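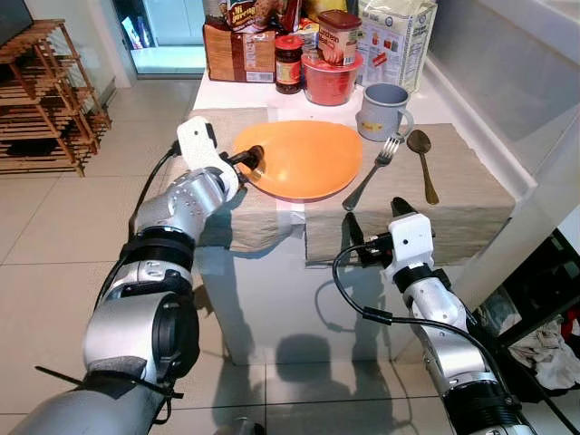
Breakfast, More or Less

Léonie Millet owns 1 orange plate she likes and a kitchen counter she tolerates. The gallery below comes from a month of ordinary mornings in October, when a few of us on Nwachukwu Street agreed to stop tidying up before taking pictures of our tables. I was the one who suggested it, and I was also the one who cheated first.

Two woven placemats, a fork and a spoon, a mug toward the back, and a jar of dark spread with a red lid. The canister lives on top of the red bowl. Léonie says this is storage. Asabe Abubakar says it is a cry for a shelf.

The fork went down at an angle and stayed that way. I have strong feelings about this and was asked to keep them out of the captions.

The orange bowl on the pale tabletop, and the plate up on its edge beside it. They are the same color, and Léonie will tell you she chose them for that. She bought them for 80 cents apiece at a yard sale, where they were the only things left.

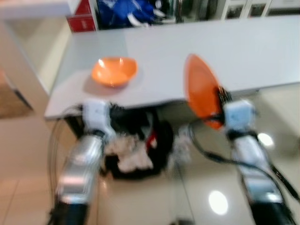
Still to come

Hadiza Ibrahim's table is next, once she finds it. She has promised at least one teapot and no apologies. Guoqing Mao has sent in 506 pictures of the same toaster, and I am working through them in the evenings with a sandwich.

If you live on the street and own a plate, you can join in. Leave a note in my mailbox, the dented one.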